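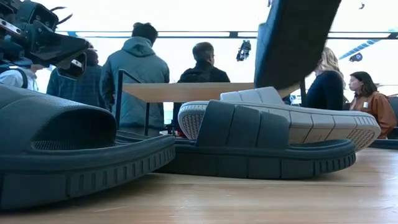
Walking the Stomier Ridge: what to know before the June season

The Stomier Ridge trail opens again in June, and bookings for guided walks out of Tuverthorpe are now being taken. We have had a lot of mail from readers asking how hard the route is, how long it takes and where to sleep, so this item covers the basics.

The full trail is 76 miles long and runs from the old market square in Tuverthorpe to the lake at Gimov. Most walkers take eight days. Strong walkers do it in six, but they miss the side valleys, and the side valleys are the best part of the trip. The highest point is Rankin Pass at 3325 feet. That is low enough that altitude is not a concern for healthy adults, although the wind on the pass can be strong at any time of year.

You do not need climbing skills or ropes. You do need to be able to walk five or six hours a day on uneven ground, several days in a row. If you have not done this before, start with weekend walks at home in the spring and carry the pack you plan to bring. The descent from the pass is harder on the knees than the climb up to it, and poles are worth their weight there.

Wear boots you have already broken in. Bring a second, lighter pair of shoes for the evenings, as most of the guesthouses ask you to leave boots at the door. Pack a rain shell even if the forecast is good. Bedding is provided at every stop on the route, but towels are not, except at the two guesthouses in Gimov.

There are seven overnight stops, all of them family-run. Rooms are simple and usually shared. Dinner is served at one sitting, normally barley soup, bread, and either lamb or a bean stew, and breakfast is early. Vegetarians are looked after well as long as the house knows a day ahead. Hot water runs for a few hours in the evening. Phone signal is fair in the valleys and poor between the third and fifth nights.

Water from the marked springs is safe to drink. Water from the streams should be treated, since there are sheep on the high ground all summer. The longest stretch without a spring is on day four, so fill everything you have before leaving the guesthouse that morning.
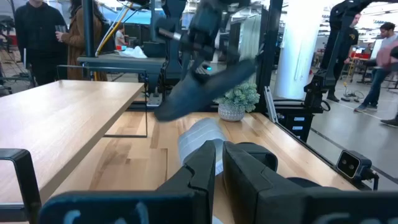 TUVERTHORPE, 4 February 2026 – Permits for the coming season are now on sale at the trail office and by mail. The number of walkers allowed on the upper section has been set at 391 per week, up from 339 last year. The increase follows the repair of the footbridge below Rankin Pass, which had been limited to single-file crossing for two seasons.

One permit covers the whole trail and is good for 14 days from the date you start. Children under 12 walk free but still need to be listed on an adult's permit. Dogs are allowed on a leash as far as the third overnight stop. They are not allowed beyond it, and there is no kennel, so plan for that before you set out.

If you are joining one of our guided groups, the permit is included in the price and you do not need to apply. Groups are limited to ten people. Bags can be sent ahead by van on every day but the fourth, when there is no road to the guesthouse and you carry what you need for the night.

The bus from Gimov back to Tuverthorpe leaves twice a day, in the morning and in the late afternoon. It takes a little under three hours. Seats cannot be reserved, and the afternoon bus fills up first – if you have a train to catch the same evening, take the morning one.

Members who walked the trail last year and still have the old paper map should note that the path between the second and third stops has been moved uphill, away from the marsh. The new line is marked with yellow posts. A revised map can be picked up at the trail office when you collect your permit.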